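I've been trying to learn Welsh since the start of summer, and I'm going to be straight with you, it's going slower than I'd hoped. The course I'm on promises 4000 words by the end (the app is called Nillik, and no, they're not paying me!) and I'd guess I have some 6 of those nailed down so they'd come out right in a shop. The rest sort of float in and out – there in the morning, gone by lunch.

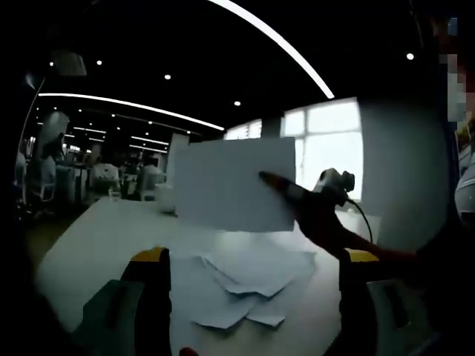
Mutations are what get me. You learn a perfectly nice word, you get fond of it, and then it changes its first letter depending on what's standing in front of it. Cath is a cat, fine, but "the cat" is y gath, and I spent a whole evening looking up gath in the dictionary and getting crosser and crosser. My head goes as blank as that sheet of white paper every time I have to do one out loud. Writing is easier, so I've started keeping a notebook with the plain word on the left and all its disguises on the right, and I read it over while the kettle's on.

The other thing helping is songs. I can't follow most of the lyrics yet, but I catch a word here and there and yell it at the dashboard, and those are the words that stick! I've also gone back to kids' picture books, which are harder than you'd think (so many sheep, so many verbs).
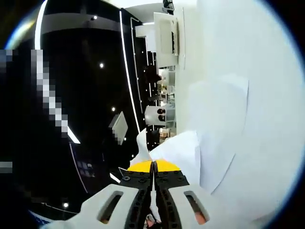 Ffion Gethin wrote back to my last post that I should stop fretting over mutations altogether, as people will understand me fine without them and the right ones creep in by ear. I love this advice and plan to follow it for all of August. Next up is telling the time, which I've been putting off for 2 weeks now.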